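June 2024. Posting this as a thread so I stop answering the same question in DMs: yes, I'm building the handheld gripper rig. No, I don't think it will do what the build notes say it will do. More below.

**2/** Background for anyone who missed it. The idea is you hold a pair of grippers, you do chores with them, a camera on each one records it, and later a robot arm learns the chore from your recordings. You do the dishes so it can do the dishes. I've been hearing some version of "later" since January.

**3/** The arm is a Findach, secondhand, and it's still in its box at the shared shop. I refuse to bolt it down until I have recordings worth feeding it. Gowda (that's the shop, not a guy, people keep asking) gives me a shelf and a bench on weeknights. The recording part I can do on a dining table.

**4/** Money so far: almost $800. That's the arm, the mounts, a sack of fasteners I will be finding in my socks for years, and two batches of pads. The first batch were flat and slick, and a paper cup slid straight out of them. Ribbed is better. Ribbed should have been in the notes from day one.

**5/** The software is Ploltent. Free, cranky, and it eats a whole session if the clock on one gripper drifts from the other. I lost an entire evening that way. The error message was "sync." Just the word.

**6/** Anyway, paper cups. Everybody's demo reel has a cup in it, and the cup is always a nice stiff mug. Try a paper one. Squeeze too little and it drops, squeeze a hair too much and it's an oval. My hand knows the difference through the trigger. The camera doesn't, and the camera is all the arm is going to get.

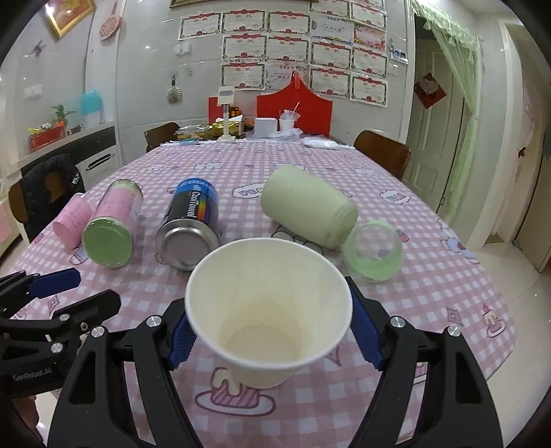

Celeste Cabral wrote back that I'm being unfair to the camera. Her point was that you can see a cup start to buckle before it goes, the rim changes shape first, and with enough recordings the model should pick that up without any force sensor at all. She told me to quit complaining and record more cups.

**8/** OK, fair, the rim does tell you something. If you're looking down into it. Come at the same cup from the side and the pads hide most of what you'd want to see. So now I need cups from above, cups from the side, cups on their heads, and we're back to "record more," the answer to every question in this hobby.

**9/** And I have been recording. I'm at 3,942 clips. Before you're impressed, a clip is one grab. Pick up, move, put down, let go. Plenty of them are me missing.

**10/** Should the misses stay in? The Ploltent forum is split. One camp says delete them or the arm learns to miss. The other camp says keep them, label them, and let it learn to recover. I've kept them, mostly out of laziness – labeling is the worst part of this and I'd rather strip paint.

**11/** Stuff I'd change on the grippers themselves, if you're building a pair:

- Thread locker on every screw near the fingers. Mine walked out after a couple of long sessions.
- Glue the pads, don't tape them. Tape creeps.
- Balance the thing before you record anything. Mine is nose-heavy and my wrist shakes by the end, and I'm pretty sure the shake is in the data.

**12/** About the shake. Somebody will say you can smooth it out afterward. You can. I ran a pass with the smoothing turned up and it also smoothed out the little pause right before the fingers close, and that pause was the whole skill. Turned it back down.

**13/** Plasus has a kit that claims to fix all this. Preassembled, prebalanced, "ready to teach in minutes." I've asked them twice for one unedited recording of the arm doing a job it wasn't trained on, in a room it hasn't seen. I got a brochure. Then I got the brochure again.

**14/** I'm not saying the approach is fake. I've seen clips from other builders where it works and I believe them. What I'd like to know is how many tries it took and whether anyone moved the table. Put those two numbers under the video and I'll shut up.

**15/** So here's my own test, in public, so I can't wiggle out of it. When the arm is mounted I'm giving it 24 tries at a paper cup. Different spots, different light, not the cups from the recordings. A dented cup counts as a fail. Knocking over the thing next to it counts as a fail.

**16/** My guess is it gets 3. Celeste's guess is a lot higher and she wants it on record that she said so. It's on record.

**17/** For the people asking whether they should start one of these: do you like the building part? Then sure, the building part is fun, the linkage is a nice little puzzle and you'll learn a lot about springs. If what you want is a robot that clears the table, clear the table. It takes five minutes. I've timed it, I have the recordings.

**18/** Parts list is coming once I've redone the pad mounts. The current ones need a washer that I've only ever found in one bin at Gowda, and I've used up the bin.

**19/** Oh, and charge both grippers off the same supply if you can. I can't prove it has anything to do with the clock drift, but I haven't seen "sync" again since I switched.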